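Review: the Tirley two-hand demo kit, after a month of puzzles

Posted 06/06/2019

I've been putting off this write-up because I wanted to give the Tirley kit a fair run before I said anything, and also because I was having more fun using it than typing about it. But a few of you have asked (you know who you are, you were very persistent in the comments), so let's go.

Quick background for anyone who skipped my May post. Tirley is a pair of hand-held grippers with a camera on each, plus a method for turning what you do with them into a policy that a two-arm robot can run. No teleoperation, no robot in the room while you collect. You pick up the handles, do the task yourself, and the recordings are the training data. The method part comes from the Garelness write-up and the software that runs it is called Setik, so yes, three names for one box of stuff. I'll say Tirley for the hardware and Setik for the rest.

My test task was kids' puzzle boards, letters and numbers, putting loose pieces back in their slots. I picked it because it looks so easy! A four-year-old can do it. For a policy it's a nasty mix of small clearances, odd shapes and pieces that have to be turned the right way before they'll drop in.
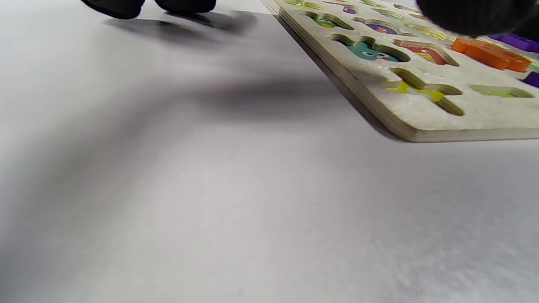
Alphabet board from a gripper camera, orange letter still out of its slot.

The first thing I want to praise is how low and close that view is. I grumbled about it at first, because you lose most of the board and the far slots squash up into slivers. Then I trained the same policy with only the overhead view and it was hopeless at the last little bit of the insertion. It would get a piece over the right letter and just sort of push. With the wrist views back in, it started nudging and correcting the way I do.

The numbers, for those who scrolled straight here. I ended up with 3436 usable demonstrations. Out of every 10 pieces on the letter board, the trained policy seated 8 without help. With the wrist cameras switched off it managed 5. I'm one person with one setup, so please don't quote me in your thesis, but that gap is big enough that I believe it.

Now for the part I didn't expect to care about, which is hands. The Garelness method lets you mix in clips where a gloved hand does the handling in view of a gripper camera. The idea is that a hand shows the model more ways to come at a piece than two stiff fingertips ever will. I was pretty skeptical. Setik has to work out where the fingers are, and black gloves make that harder than I'd like, especially when a finger comes close to the lens and goes soft. Half the piece can vanish behind a finger too, so the tracker is guessing at the outline.

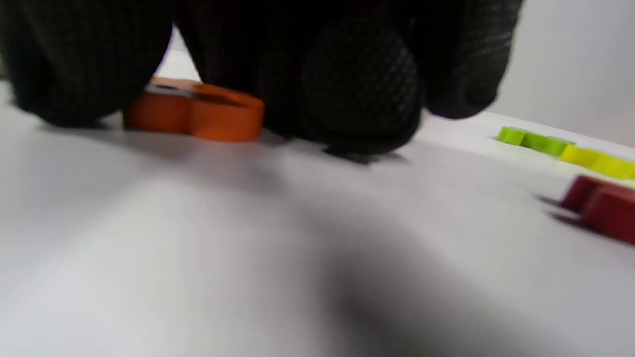

What worked and what didn't

The grippers themselves are lovely. Wooden handles, nice to hold, no sore wrists even after a long stretch. The fingertip pads grab a chunky puzzle piece by the edges and don't let go until you want them to. The cables are my one real complaint on the hardware side. They loop around the handles and I was forever flicking them out of the way with my thumb, and you can bet some of those flicks are in my training set.

Calibration is quick when it works. When it doesn't, Setik gives you a red bar and no explanation, and you start over. I'd love one line of text telling me which camera it's unhappy with.

Shadows were my biggest headache on the method side. A white table is great for making bright pieces pop, but you also get your own big gray shadow sliding across everything, and an early version of my policy got a bit too interested in it. I went back and collected more with the light coming from different sides, and that sorted most of it out.

And the hand clips? They helped, to my surprise, though mostly with picking up. Insertion barely changed. If you're short on time I'd skip them and put the hours into more gripper demos.

I also tried moving from letters to numbers without any new data, and it didn't go well. It could pick up pieces fine but it kept hunting for slots in the wrong rows. A fresh batch on the number board got it back on track.

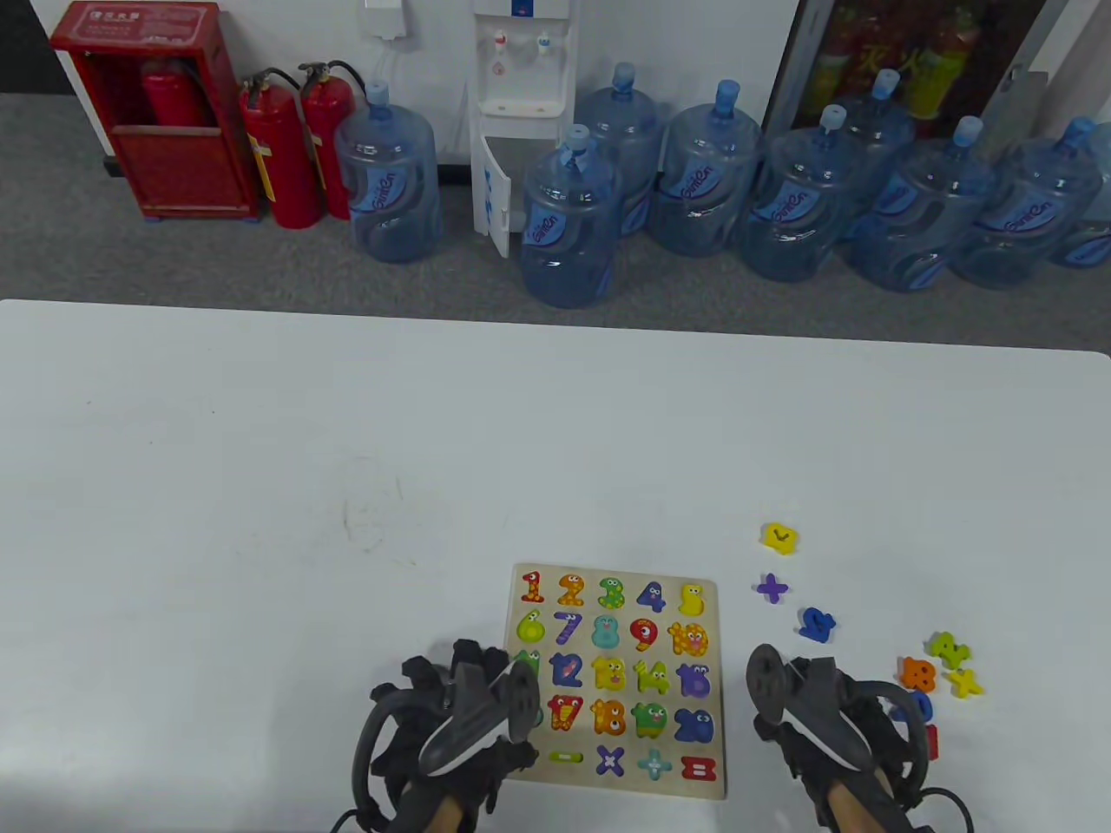
Both grippers at the number board, seen from the head camera. Loose pieces off to the right.

If you're weighing this up against the Masri rig, the Masri has a much nicer app and a worse grip. I'd still take the Tirley for anything small and fiddly. For big soft stuff like towels I'd go the other way.

Would I buy it again? Yes, with a pack of cable clips in the same order. Next up I want to try it on a board with pegs, and I'll post the results in the same thread as the May ones.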